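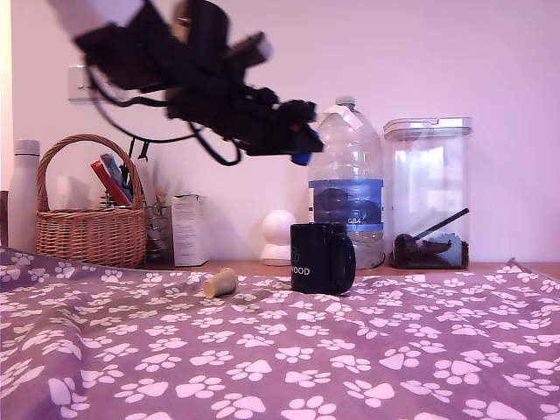

November 22, 2008

So I finally did something about the coffee corner! Anyone who has stayed with us knows what I mean. For two years I've been making my morning cup wedged between the toaster and a pile of mail, and last night I'd had enough.

The paw print fabric was left over from the dog bed covers I made in April (I bought way too much, it was on sale at Nodmont and I lost my head a little). It's a mauvey purple with white paws all over, and I just threw it over the counter without hemming it or anything. It needs ironing. It will probably not get ironed.

The wicker basket is my favorite part. It has one of those tall arched handles, so when I need the counter for rolling out dough I can pick up the whole mess and go. Right now it's full of packets and boxes that used to slide around in the drawer – I still have to sort through them and throw out whatever has expired. The glass holder with the kitchen tools goes next to it, since I was forever walking across the room for a spoon. And my white water bottle lives at the end of the row, where I might remember to drink from it.

Then there's the mug. Black, says WOOD on it, holds a ridiculous amount of coffee. Tipene Bright gave it to me when we both left Demirtaş and I've used it nearly every day. He got 22 of them in a box from some supplier, so if you know him you probably own one too.

What I haven't figured out is where to put the little coffee cups. They tip over if you so much as look at them, and I keep finding them on their sides. I saw a wire rack at Brarnon that might do it but they wanted too much for it, and my sister swears by a shallow drawer tray. Anybody have a better idea? Leave me a comment – I'm going back to the stores on my next day off and I'd like to get this done before the pie baking starts.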